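Textiles 4: Indigo and Cotton Twill
Notes for 22nd September

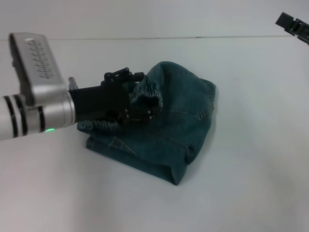

Denim is a warp-faced twill. The warp yarns are dyed and the weft is usually left undyed, so the face of the cloth is darker than the back. Each weft yarn passes under two or more warp yarns, giving the diagonal rib.

Indigo doesn't dissolve in water. It has to be reduced in an alkaline vat first, then it returns to its blue colour as the yarn meets the air. Rope dyeing repeats the dip several times and leaves the core of the yarn pale. Fading comes from wear on that outer ring.

Reading: Giáp, chapter 19, on vat dyes. Bring your Wedton swatch cards to the prac, labelled with fibre and weave.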